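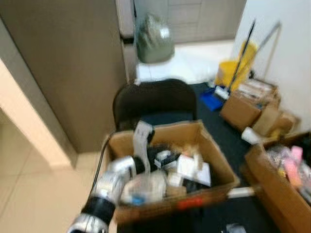
Tramley, March 6, 2024

Teleop station walk-through, box unpacking task
Done by me, with Hatice Değirmenci on the leader arm
Result: pass with comments

Okay, same list as last time, and I've typed my notes under each line while they're still fresh. Sorry for the length, I had a lot of coffee!

1. Emergency stop reachable from the operator's chair
OK. Hatice hit it twice for me without looking. The arm held position both times and didn't sag, so the brake fix from Steren seems to be doing its job.

2. Cables secured along the arm
OK, but keep an eye on it. The thin black one runs up the left side of the arm and I don't love how near it gets to the rim of the box when she reaches in low. One more clip please, up by the black joint.

3. Gripper closes and releases on command
OK. I did the pencil test and then the sponge test. Left finger pad is getting shiny. Swap it before the May sessions.

4. Speed limit set for demonstrations
FAIL at first, fixed on the spot. Somebody had left it at 700 mm per second from the playback runs, which is way too lively when a person is steering. Ertuğrul Sarıgül put it back down and saved it as the startup value. Rechecked after a restart and it stuck.

5. Box open and flaps folded out before the demo starts
OK. I know this sounds fussy, but last month a flap got caught in the gripper and we recorded the whole sad wrestling match as a "good" demo. (It has been deleted. I checked.)

6. Contents suitable for the task
Comment. The middle box is a real jumble: white cord with a tag poking up, small white box, clear plastic bag, something dark that might be a charger. Great for training, and I want the mess kept! But go through it by hand first and take out any loose batteries. I'd also like cords in their own round, with the operator told to lift straight up and stop if there's any tug.

7. Floor clear around the work area
Needs work. The carpet has a white strip lying between the boxes, a cup in front of one of them, and the blue dustpan or tray over by the mop bucket. Pick all that up before anyone walks in to reset. The mop and bucket can go back in the closet while we're at it, I'd hate to see those handles come down across somebody's ankles.

8. Chair out of the reach zone
Comment. The black office chair is behind the box and I'd like it farther back. Hatice says she likes it there for breaks. We compromised on tape on the carpet, and the chair stays on the far side of the tape.

9. Operator comfort and breaks
OK. She did 14 demos and then stopped, which is our limit per sitting. Wrist was fine, shoulder a bit stiff. The Kaplan armrest is still on order.

10. Recording light on, log started
OK. Vustus logger came up on the first try, and disk was at 72 percent. Clear it out before the next long day.

To do: cable clip, finger pad, floor pickup, chair tape, disk. Ertuğrul has the clip and the pad, I'll do the rest. Initial next to your line when it's done and leave the sheet on the hook.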